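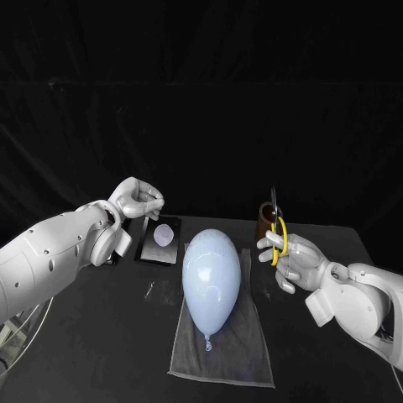 Photo: Arkmont

The first thing Cherry Mae Lumbao asked me was whether I minded popping noises. I said no, and then I jumped every single time one of her balloons went, which was more often than I'd like to admit (twice before I had my coat off!).

Lumbao runs the recording sessions at Arkmont, a small robotics company in Wamach with a very large appetite for examples. The project is called Fendano, and the idea is easy enough to say out loud: get a two-armed robot to learn jobs that involve soft, floppy, touchy things by showing it those jobs over and over, with a person driving the arms. Balloons, plastic film, towels, string. All the stuff that changes shape as soon as you touch it.

"People come in thinking we're going to teach it to lift something heavy," she told me, pulling out a stool for me with her foot. "And I'm like, no, sorry, today is balloon day. It was balloon day all last month too."

I asked what the robot is learning from, exactly, and she was patient with me. An operator works the arms and hands from a station a few feet away. While that's going on, the system saves what the cameras see along with the position of every joint. One start-to-finish go at the task is an episode. Put enough episodes together and you can train a model on them, and then you find out what it picked up.

"Sometimes it picks up the job and sometimes it picks up your bad habits," she said. "I used to pause before I grabbed anything. Just a little pause, like I was thinking about it. Well, guess what the model did. It stood there thinking about it."

The target for the balloon set is 3,000 episodes. When I visited in September they had 2,658 in the bag, and I assumed that meant the finish line was close. Lumbao made a face. The number she cares about is a different one: 1,177, the episodes that had been through review and been marked good enough to train on. The others were either waiting their turn or had been thrown out.

So what gets an episode thrown out? I figured it would be the pops, and I was wrong. Pops get their own label and go in a separate pile, since the team wants the model to see what too much squeeze looks like. What gets tossed is the sloppy stuff. An operator bumps the station. A camera drops out for a second. Somebody forgets to reset the table, and the towel starts out in the same spot 40 times in a row.

"Variety, variety, variety," said Sem Koster, who handles the review side and had wandered over with a sandwich. "If the towel is always straight, it learns that the world has straight towels. I want it crooked. I want the balloon turned a bit. I want a different color now and then."

He's the one who writes up the task sheets, and I got to read one. It was shorter than I expected, just a few lines in plain words. Cover the top of the balloon with film, or take the film off again, depending on the sheet. Keep the balloon on the towel. Put down whatever you picked up. The sheets leave out which hand goes first, and Koster is stubborn about that. He wants each operator to solve it their own way, and if you hold a grip that he'd never use, so much the better.

The towel was Lumbao's idea, by the way. On the bare table the balloons kept rolling off toward the edge, and she was spending half the session chasing them. She tried a shallow dish first, but the fingers kept hitting the rim. Then she brought in a towel from home, and that was that.

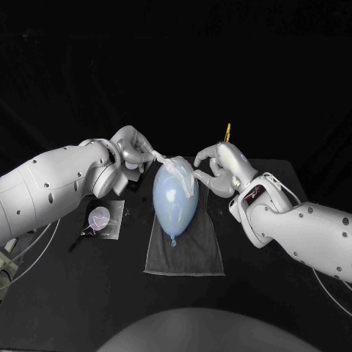 "Film is the worst," she went on. "I'll say it. Scissors are scary but scissors hold still. You pick them up and they're the same scissors. Film sticks to itself, it sticks to the hand, it sticks to the balloon when you want it to let go. And you can't feel any of it from the station, you're going by eye."

That surprised me, so I asked to try. She put me at the controls with nothing sharp on the table and a fresh balloon on the towel, and I can report that I was terrible. I'd reach for the balloon and stop with a gap still showing, or I'd come in too low and shove it sideways. The hands do what your hands do -- sort of -- but there's a tiny delay, and your brain keeps trying to fix things that have already been fixed. I did manage to hold the thing between two hands for a few seconds. Lumbao clapped. Koster asked if we'd been recording. (We hadn't. My contribution to science is lost.)

New operators usually take two weeks before their episodes start passing review, she told me. They begin with folding, then move on to picking up tools, and film comes last. Sessions are kept short, because tired people get jerky and the recordings show it. She can tell from the motion traces who had lunch and who skipped it.

I wondered whether the scissors made anybody nervous. "Me!" she said. "Every time I write a sheet with scissors in it." The rule is that no person reaches into the work area while a hand is holding them, and the arms are stopped before anyone resets the table. She wouldn't budge on that for my visit either, and I waited behind the tape like everybody else.

What about the payoff? Koster was careful here, more careful than I wanted him to be. A model trained on an earlier batch could get hold of loose film on some tries and pinched at thin air on others. It did better with film that was bunched up than with film lying flat, which he thinks comes down to how the first operators liked to work. They tended to twist it before pulling, so there's a lot of twisting in the data. He's asked for more flat pulls in the next round.

"I've got a whole list of those," he said, and he did, on his phone, and he scrolled for a while. More lefties at the controls. Darker balloons. Smaller ones, blown up only partway. Film that's already been used once and has gone all crinkly.

Lumbao read it over his shoulder and pointed at the smaller balloons. "Those don't pop as much," she said. "Can we do those first?" He said he'd move them up to the next session, and she went off to look for the pump.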